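In Praise of the Slow Hand

I spent most of a Wednesday afternoon in February moving a cup across a kitchen counter without ever touching it, and I have been thinking about it ever since. The cup was at one end of the remote control and I was at the other, and between us was an arm that did what my hand did, only a little more stiffly – rather like dancing with a polite uncle.

There is a fashion for saying this kind of teaching is a stopgap. Let the machines practice in simulation, people tell me, or let them watch videos, and spare the poor humans their sore wrists. I understand the impatience. At Nanen, where I have been helping out, we logged 2,764 demonstrations over the winter, and I won't pretend that every one of them was a joy.

But I have come to think the wrist knows things its owner couldn't write down. Ask me how to pick up a mug and I will give you one dull sentence. Put me on the controls and I slow down near the handle, come in a touch sideways, and wait a moment before I lift. I had no idea I did any of that until I played back a dozen of my own attempts over coffee.

I would also rather the lessons took place in a kitchen that looks like a kitchen, with the toaster and the snack packets and the cereal box left standing where people leave them. My friends over at the Vimthorpe lab prefer a bare table, and they get tidy results, bless them, but I have never lived in a house with a bare table.
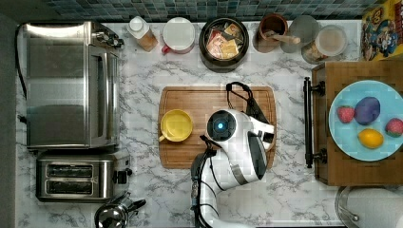 What I Would Ask For

More patience, mostly, and more kinds of hands. If 100 demonstrations all come from the same 3 young engineers, the arm will learn to be a young engineer. Invite the grandmothers, and the left-handed, and pay them properly for the afternoon. And please keep the clumsy attempts, labeled as such, because I would like to see what can be learned from mine.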